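Nitby Family Clinic
Downtime Readiness and Workstation Walkthrough, with Comments
Walkthrough date: Thu 2 May
Walked by: Melahat Türkmen, clinical applications
Floors covered: first and third

Good morning, everyone, and thank you for putting up with me and my clipboard again. I know I get underfoot, especially at the third floor desk when the phones are going, and you were all very gracious about it. As usual I've marked each item OK, FIX or WATCH, and as usual I've written more than the form has room for. If your area has a FIX next to it, please don't take it to heart. Most of these are ten-minute jobs and a few of them are mine.

Section A. Downtime computers

A1. Downtime computer is labeled and staff can point to it without help. OK
Lovely improvement on the first floor. I asked a medical assistant in her first week and she walked me straight to it. The yellow tape was a good idea, whoever had it.

A2. Computer is plugged into a red outlet. FIX
First floor is fine. On the third floor the computer was on a plain white outlet and a desk fan had the red one. I swapped them while I was there, but somebody is going to get warm in August and swap them back, so I'd like a label on that outlet before then.

A3. Fulis viewer opens with the network cable pulled. OK
Tested on both floors. The schedule came up, and so did the medication and allergy lists. Please remember that Fulis is read only. You can look and you can print, and whatever you write goes on paper until Dralar is back and we can enter it properly.

A4. Last local copy is less than an hour old. WATCH
The first floor copy was fresh. The third floor one was within the hour, though closer to the edge than I like. I've asked for the overnight log, and I'll pass on what I learn.

A5. Downtime password is in the sealed envelope. FIX
There was an envelope. It was sealed, very nicely too, and it had last year's password inside. This one is my fault entirely, and new envelopes are going out this week.

Section B. Paper packets

B1. Red binder is at each nursing station. OK

B2. Forms match the current Dralar screens. FIX
The intake form still has the old allergy box, the one without a line for the reaction. When we come back up after a downtime, the person doing the back-entry has to stop and guess or go hunting for the patient's nurse, and neither is fair to them. Please recycle the old stack completely. I know it's hard to throw away good paper! Use the backs for grocery lists if it helps.

B3. Pre-numbered lab labels are in the binder. OK
Plenty on both floors. The spare rolls for the Baran printers are in the supply cabinet, second shelf, behind the gloves.

B4. Pens. OK
You laugh, but last time there weren't any.

Section C. Carts, scanners and keyboards
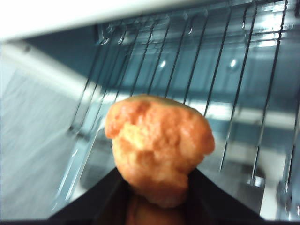
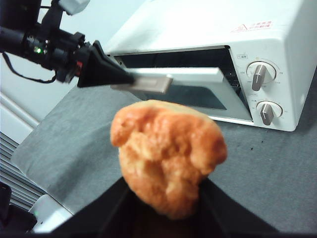 C1. Scanner windows, keyboards and cart tops are clean. FIX
Most of our "Dralar won't take my scan" calls are dirty scanner windows, and I say that with love, having placed one or two of those calls myself back when I worked the floor. A wipe with the approved lens cloth fixes the majority of them before anyone needs to open a ticket. I found a film on the scanner in Room 107 and a good deal of grit under the keys at the third floor check-in desk. So let me gently repeat the rule that food stays in the break room. I'm thinking especially of anything with a bumpy, golden-brown crust like the two up there, the kind of thing that leaves crumbs on a space bar and greasy fingers on a trigger. Have it at the table, enjoy every bite, wash your hands and come back to us.

C2. Cart batteries hold a charge. WATCH
The first floor cart read 89 percent after a full night on the charger, and it's been sliding. It will get you through a morning. It may not get you through a morning and a long downtime on top of it. Replacement battery is requested. Until it arrives, please plug that cart in over lunch.

C3. Scanner reads wristband, vial and label on the first or second try. OK
After cleaning, Room 107 read everything I put in front of it, including my own badge, which it should not have been asked to do.

C4. Screen locks when the user badges out. FIX
Room 308 did not lock. I badged out, waited, went to look at the hand sanitizer, came back, and the chart was still open on the screen. I've put in an urgent ticket and I'd ask everyone who uses 308 to lock the screen by hand until you hear from me. Windows key and L together. It gets to be a habit quickly, and it's a good habit to take home with you too.

C5. Cords are off the floor and not under wheels. OK
Much better than last time. Thank you to the evening crew on three, who must have spent a while with those cable ties.

Section D. People

D1. Staff can say who calls a downtime. WATCH
I got two different answers, and both were reasonable. The right answer is the charge nurse on duty, who then calls the help desk. You don't have to be certain it's a real outage before you tell the charge nurse. If Dralar has been frozen long enough that you're annoyed, go and tell her.

D2. Staff know where finished paper goes. OK
Blue tray, face down, patient label on every page. Every page, please, even the back one with only a signature on it.

D3. Phone list is current. FIX
Three people on it have moved on and one has changed her extension. I'll reprint it. If your number has changed lately, drop me a note or catch me in the hall. I'm easy to stop, as you know.

Follow-up

Room 308 comes first, then the envelopes, then the allergy forms. I'll come back through for the FIX items only, so it will be a much shorter visit, and I promise to stay out of the way at rooming time. If you'd like to practice with Fulis before then, I'm happy to sit with anybody for a few minutes at either downtime computer. Afternoons are easiest for me.

Reviewed with floor leads: yes, first floor. Third floor still to do.

Melahat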